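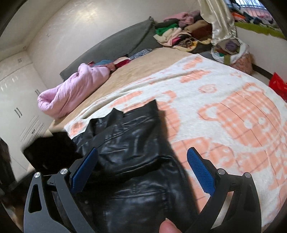 Folding shiny jackets, a thread. It covers leather, faux leather, coated fabric, anything that creases like a shopping bag. I got asked about this three times in April so it's going in one place.

First, read the care label. Real leather and polyurethane-coated fabric look close to identical at arm's length and age differently. Leather creases relax over a few days on a hanger. A hard crease in a PU coating can turn into a crack, and a crack in a coating is permanent.

If you have rail space, stop reading and hang it. Wide hanger, the shaped kind. Wire hangers put two bumps in the shoulders that you will be looking at all winter. Folding is for suitcases, drawers and rentals with no closet.

Surface: use the bed. I use mine, plush blanket left on. A hard table is flatter, but any grit on it gets dragged across the finish. Plush grips the garment a little too, so the bottom layer stays put while you move the top one. Mine has bears on it. This has no effect on the result.

Empty the pockets. A key left in a pocket will print its outline through to the front panel, and in PU the outline stays.

Close the zipper halfway. Fully closed, the front goes stiff and buckles at the chest. Fully open, the two sides slide apart and the teeth end up against the coating.

Face down, sleeves out. Bring each sleeve straight across the back so the cuff ends near the opposite side seam. Smooth with the flat of your hand, center outward. Fingertips leave drag marks on high-gloss finishes.

Now the main fold, hem up toward the collar. Put a rolled T-shirt where the fold will go, then fold over it. You want a curve with a radius of a couple of inches. A thick soft bend recovers. A sharp one pressed under a stack of jeans does not.

Collars and stiff corners will stand up on you. Leave them. Pressing a corner flat moves the crease somewhere you can't see it, usually into the seam allowance.

Layering: tissue paper between any two shiny faces. Coated surfaces stick to each other in warm storage — the technical term is blocking — and peeling them apart takes the gloss off one side. Plain white tissue. Printed tissue transfers ink.

Plastic bags are out. I keep mine in a cotton storage bag from Kasard. An old pillowcase does the same job for nothing. The Plurkell vacuum cubes are fine for sweaters and terrible for this, as compressing a coated jacket is just creasing it with a pump.

Position in the drawer: top. Nothing on it. If the drawer is too shallow for a soft fold plus the T-shirt, it's the wrong drawer.

Every couple of months take it out, refold it in a different place, put it back. Same crease line every time is how the finish fails.

Creases already in? Hang it in the bathroom during a hot shower, away from the spray, then leave it overnight in a dry room. No iron. No hair dryer up close. I have ruined nearly $100 worth of jacket with a hair dryer and the damage took under a minute.

Someone will ask about conditioner. On leather, yes, sparingly, twice a year. On PU it sits on top and collects lint. Wipe with a damp cloth and then a dry one.

Suede is a separate thread. Different rules, more brushing.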